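4. Recording a demonstration by remote control

Read section 3 first if the Taslow hand controller has not been paired. Section 4 assumes it has, and that you have stopped waving it at people.

4.1 Before you record

1. Open Biltden and load the practice table. Both tasks, "organizer" and "button," use the same arm.
2. Switch to the wrist view. You will be steering by this view, so get used to seeing very little of the gripper.
3. Set the session length to 300 seconds. A tidy demonstration needs far less, but your first one will not be tidy.

4.2 Organizer task

4. Bring the gripper toward the organizer slowly and stop short of the front rail.
5. Pick a compartment and line up with it before going in. Correcting sideways between two dividers teaches the robot to correct sideways between two dividers, and it is a diligent student.
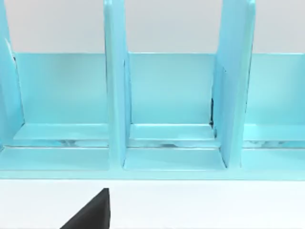

Figure 4-1. Organizer at close range, wrist view.

6. Clear the raised ledge on the way in and again on the way out. People remember the first one.
7. Press Mark at the end of the move, then back out along the same line.

Note: Hesitation is recorded too. If you stop to scratch your nose, discard the take. Alžběta Kubíček, who wrote the first draft of this section, once trained a very capable arm that paused for 10 seconds before every reach — it looked thoughtful and was no use at all.

4.3 Button task

8. Start each take from a different position. Fifteen takes from one spot will give you a robot that knows one spot.
9. Find the red cap in the view and keep it there as you approach.
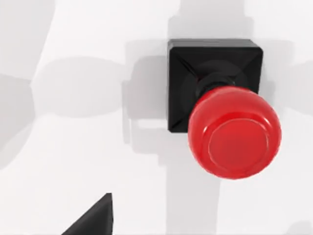

10. Close the gripper fully before the final approach. Press along the axis of the cap and let go as soon as the press registers.

Caution: The button in the practice table is part of the task. It stops nothing. To halt a session, use the Stop key on the Taslow controller.

4.4 Keeping and discarding takes

Review each take at normal speed. Keep at least 15 per task, then export them to the Gusska folder. Takes with a collision are flagged automatically; takes with poor judgment are left to you.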